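Subtitle bench notebook, August

Picking up where I left off before lunch. The Turkish interview from Ateş is the one that has been eating my mornings, and I want to get this down while it is fresh, partly for me and partly for Rania, who inherits the file when I go on leave.

The recording is 70 minutes long, two speakers, one of them quite soft and fond of trailing off. My first pass at the English subtitles read nicely on paper and terribly on screen. I had been so pleased with the wording that I forgot people have to read it while also looking at somebody's face! Sorin watched the opening with me and kept falling a line behind, and he is a fast reader. So I went back to the start and retimed by hand, with the waveform open and the auto-timing in Bemotance switched off altogether.

A few things I settled on while doing it. A subtitle stays up at least 2 seconds now, even when the speech is shorter, unless the next person jumps in. When the verb arrives at the end of a long Turkish sentence, I let the English run slightly ahead of the voice so the meaning is whole by the time the speaker gets there (Elsie was doubtful about this, then saw it running and came round, mostly). I dropped nearly all the "you know" and "I mean" fillers. I kept them in the passage about her father, where the hesitation matters and taking it out made her sound cold.

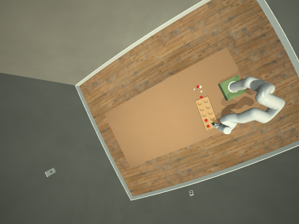

White arm on its green base, tan-orange mat over the planks.

Back to the glossary after coffee. Trultis sent over their list of preferred terms, and it disagrees with the older list from Brevon on some 20 entries. Most of those are just spelling or hyphens and I can live with either. The ones that bother me are the family words. English gives me "aunt" where Turkish gives me two different aunts, and the speaker moves between them in the same breath, so a viewer would think they were one woman. I tried "my mother's sister" the first time and the plain name afterward, and that seems to hold up for the whole story. It costs a few extra characters on a line that was already tight. Beverley suggested moving the break so the extra words fall on the upper line, and it looks much better that way. I have put it in the shared notes under kinship, with her initials.

Rosaire asked whether we are doing a plain translation or full captions for deaf and hard of hearing viewers, and I had to go and check the order again. It is both, as two separate files from one timing track. I would much sooner finish the translation first and add the sound labels and speaker names to a copy. Last time I worked on both at once and ended up with a door slam in the wrong file, and I don't care to repeat that conversation with the client.

On sound labels - I am trying to be sparing. There is a kettle going in the kitchen for a good part of the interview and I have labeled it once, at the point where she stops talking to listen to it. The street noise I have left alone. The song near the end gets its title if Rania can track it down, otherwise just "woman singing softly in Turkish". I listened to it so many times that I was humming it on the stairs.

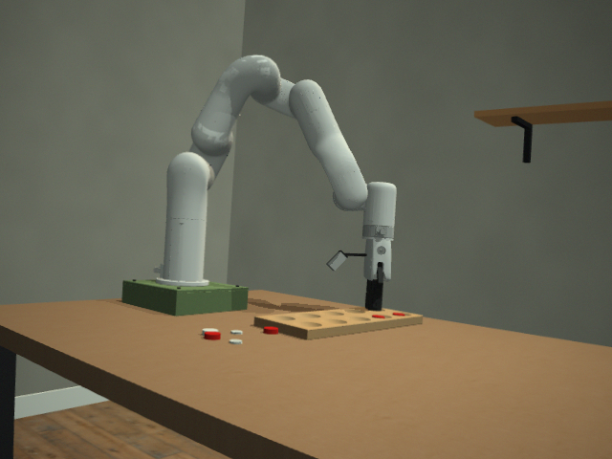 How do we mark a word we can't make out?
Put [inaudible] in the transcript with the time next to it, and have a second listener try the spot before it goes to subtitles. If it is still unclear, write around the gap in the subtitle so the viewer never sees the tag.

Second listener for this file is Sorin for the English side, and I am hoping Elsie can borrow her neighbor's ear for one stretch of dialect that has beaten all of us. It is a single word, maybe a place name, maybe a kind of bread. I have heard it both ways depending on how tired I am.

Export notes: the first file came out with the dotted and dotless i mixed up in the names, which I only caught on the title card. Saving as UTF-8 fixed the file itself, but the preview player still shows the old one until it is closed and opened again. Keep that in mind before anybody starts retyping names.

Still to do: the last 30 subtitles need line breaks, speaker names to go in the caption copy, ask Trultis which of the two spellings they want for the village, and send Beverley the kinship page once I have tidied my handwriting out of it.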